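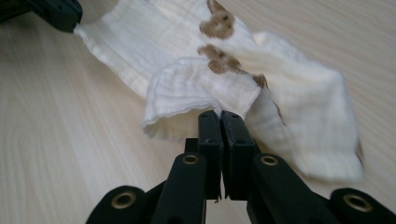
Mulltuch mit braunen Flecken auf dem Holztisch, vorn ein Handgreifer mit geschlossenen Backen.

Tuchfalten mit zwei Handgreifern: Anleitung für die Mitmachstation

Am Tag der offenen Tür in Clilosville steht die Faltstation wieder im Erdgeschoss, gleich hinter dem Didow-Stand. Wer Besucher anleitet, geht bitte nach diesem Ablauf vor. Ein Durchgang dauert 12 Minuten, mit Kindern etwas länger.

Benötigt werden:
2 Handgreifer
1 Mulltuch
1 Tisch mit heller, glatter Platte
Klebeband für die Startmarke

Vorbereitung

Tuch locker auf den Tisch werfen, nicht glatt streichen. Die Besucher sollen mit einem zerknüllten Haufen beginnen. Gefleckte Tücher bitte nicht aussortieren – an den Flecken erkennt man gut, welcher Teil des Stoffs gerade oben liegt.

Ablauf

1. Beide Greifer öffnen und schließen lassen, bis der Besucher ein Gefühl für den Weg der Backen hat.

2. Mit dem linken Greifer eine Ecke fassen und das Tuch schräg von sich weg ziehen. Der Stoff soll gespannt sein, aber nicht vom Tisch abheben.

3. Den rechten Greifer flach an die Kante heranführen. Backen erst schließen, wenn der Saum dazwischen liegt. Mull gibt leicht nach, deshalb rutscht er anfangs oft wieder heraus.

4. Kante anheben, über die Mitte legen, loslassen. Danach den linken Greifer öffnen.

5. Schritte 2 bis 4 mit der kurzen Seite wiederholen.

Häufige Probleme

Fäden am Gelenk: Mull franst am Saum aus. Lose Fäden zwischen den Gruppen abzupfen, sonst wickeln sie sich um die Gelenkarme.

Backen fassen nur Luft: Greifer tiefer ansetzen, bis die Spitzen die Tischplatte berühren.

Nach der Station geht es weiter zur Vorführung in Raum 19. Dort faltet der Roboterarm von Trolgate dasselbe Tuchformat selbstständig, Beginn ist um 9 Uhr und danach zu jeder vollen Stunde. Greifer bitte nicht mit hinübernehmen.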